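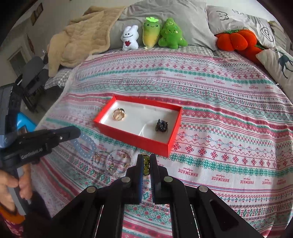 Printed cloth with folk bands, red on white among the other colors.

From: Heikki Peltonen
To: Household Textiles list
Subject: Re: Red that runs into white (long)

On 2022-04-07, Doina Radulović wrote:

> Dear all,
>
> I have inherited from my aunt in Prasbridge a table runner, linen I think,
> with red cross stitch along both short ends. The red is lovely and strong.
> There is an old coffee stain in the middle and the whole piece smells of
> the cupboard. I would like to wash it and use it, not put it back in the
> cupboard.
>
> My sister says cold water and vinegar, because vinegar fixes the color.
> The woman at the Morelli shop says salt. On the internet I have read both,
> and also that both are nonsense. I am afraid to finish with a pink runner.
>
> Does anyone here have real experience? And if the red does run, is it
> lost, or can something be done?
>
> Thank you,
> Doina

Dear Doina, dear list,

I have washed many pieces of this type, mostly my mother's and later those of the neighbors, and I have ruined two of them, so I can speak from both sides.

First about vinegar and salt. Your sister is repeating what my mother also said. Vinegar has a use when one is dyeing wool or silk with certain dyes, and salt has a use when one is dyeing cotton with certain others. But on thread that was dyed long ago, neither of them will lock the color in. I used vinegar for years and believed in it. Then I washed a pair of pillow covers from the same embroiderer, one with vinegar and one without, and I could see no difference between them. The water was a little pink in both basins. So I do not say vinegar is harmful in a small amount, only that you should not trust it to protect you.

What protects you is testing before. Take a white cotton rag, wet it with cold water, and press it on the back of the stitches for some minutes with a spoon or a glass on top. Look at the rag. Then do it again with a drop of the detergent you plan to use, since some reds are quiet in plain water and wake up with soap. Please test more than one place. The embroiderer often finished one skein and bought another, and the second red can behave in a completely different way from the first, even if your eye cannot separate them. This is how I ruined the first piece. I had tested the left end and it was the right end that ran.

If the rag stays white, wash by hand in a large amount of cool water. A large amount is important. People use a small bowl because the piece is small, and then the loose dye has no place to go except back into the linen. I use the bathtub. Lay the runner flat, move the water with your hand, and do not rub. Do not leave it and go to answer the phone. Long soaking is good advice for plain white linen and bad advice for red on white.

After rinsing, do not fold it and do not wring it. Roll it in a white towel, press, unroll immediately, and dry it flat with air on both sides. Most of the bleeding I have seen did not happen in the wash. It happened later, when the wet piece was lying folded on a chair, red against white, and the owner was content because the washing had gone so well. My second ruined piece was exactly this case.

If the rag becomes pink, I would not wash the runner at all. Air it outside in shade on a dry day, and brush the dust softly from the back. The cupboard smell leaves by itself with patience. For the coffee stain you can ask a textile conservator, or you can put a vase on it, as my wife does.

Now your last question, if the red is already in the white. It is not always lost, but you must act while the piece is still wet. Put it back in plenty of cool water, change the water when it takes color, and continue until it stays clear. This may take the whole evening. The dye that has moved is held weakly at first, and after drying, and specially after ironing, it is held much better. So never iron a pink runner in the hope that it looks smaller after. The color run removers from the supermarket are a last attempt. They do not know which red you want to keep, and I have seen one take the stitching to the color of salmon.

About modern printed cloth with folk patterns, like the one on top of my message, the situation is usually easier, but I still test it the first time. The word HANDMADE printed in red letters on a fabric tells you nothing about how it will wash. Printed cloth I wash cool and inside out if it is sewn as a cover, and I keep it away from the white shirts.

Siv Lindqvist asked on this list in March about the Grodance detergent for colors. I have no strong opinion. It did fine on my rag tests, and so did the cheap one without perfume. I would avoid anything with bleach or "whitening" in the name, which eats both the red and the linen, and also go easy on the dose. Old linen keeps soap in it and becomes yellow where the soap stays.

One more detail on age. My mother's later pieces, from around 20 years ago, run more than her mother's. I think the old ones had simply been washed many times and had nothing left to give. So if your aunt used the runner at the table and did not only save it for guests, your chances are better. Is the linen soft, or does it still have the stiffness of the shop? And do you see pencil or blue lines under the stitches? If there are lines, it has maybe never been washed, and then I would be very careful. Some of these blue marks also become permanent with heat.

I remember Cosimo D'Amico had a good method for coffee on undyed linen, with glycerin, but I cannot find his message in the archive. Cosimo, if you are reading, could you send it again? I would only want to know how far from the embroidery one must stay.

Best regards,
Heikki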